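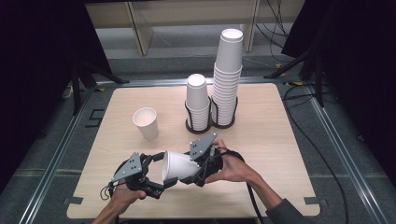
## Records Clerk, Death Notices (part-time)

Cesent — Urkbridge office, 30 hours per fortnight

Cesent publishes death and funeral notices for Urkbridge, Irnosthorpe and the outlying districts. The clerk checks each notice before it goes to print and enters it in the Paiva index. The index holds 1,229 family files, of which 510 are still on paper.

**Duties**

- Confirm names, dates and service times with the funeral home.
- Correct spelling and layout; leave the family's wording as supplied.
- Enter maiden names, places of birth and surviving relatives.
- Answer phone enquiries from families — mornings only.

**Requirements**

- Accurate typing and a clear telephone manner.
- Ability to read older handwriting.
- Experience in a registry, library or newspaper is useful but not essential.

The position starts in July. Pay is $38 an hour. Send a one-page letter and a résumé to the Urkbridge office by Wed 13 May. Shortlisted applicants will sit a short proofreading test.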